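Elżbieta Walczak
Short thread on where Trallero stand after the test, as a few of you asked what's going on with the second car.

The team ran for two days at Sutberg in March. Five cars were entered by other teams and all of them completed a race distance. Trallero's second car did 17 laps before the gearbox was taken out for the second time.

The first car was fine. Sherif Ashour did 118 laps across the two days and was happy with the balance on old tyres. He was less happy on new ones, where the rear moved about under braking for the hairpin.

The gearbox casing is the new one from Younis. Trallero switched suppliers over the winter to save weight. The old casing was heavier but it finished every race last season.

I asked whether they could go back to it. Team manager Akua Agbenyega said they could, but the rear suspension has been drawn around the new one and the change would cost them two rounds. She'd sooner fix what they have.

Worth remembering that the first round is a 400 km race. You can't nurse a gearbox through that, and there's no spare casing until Younis deliver the next batch.

Who drives the second car is still open as well. Magdy Ait Brahim did the laps at Sutberg, but he hasn't signed for the season and Flinus would like him back in their sports car programme.

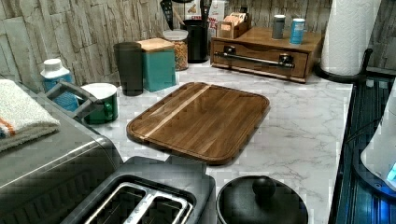
Ilham Samir thinks he should take the Flinus seat: a car that finishes is worth more to him this year than a quicker one that doesn't, and he has already lost one season to waiting.

I can see that. Against it, Flinus only have a part-season on offer, and the last two rounds depend on a sponsor who hasn't paid yet.

My understanding is that Trallero have asked him for an answer before the cars are shipped. If he says no, they'll run one car at the first round and put all the spares behind Ashour.

One correction to what I posted this morning — the second gearbox failure was on the shift mechanism, and the first was an oil leak. I had them the wrong way round.

Agbenyega also said the oil leak has been traced to a seal and won't need a redesign. The shift problem is still being looked at.

I'll post again when the entry list is out.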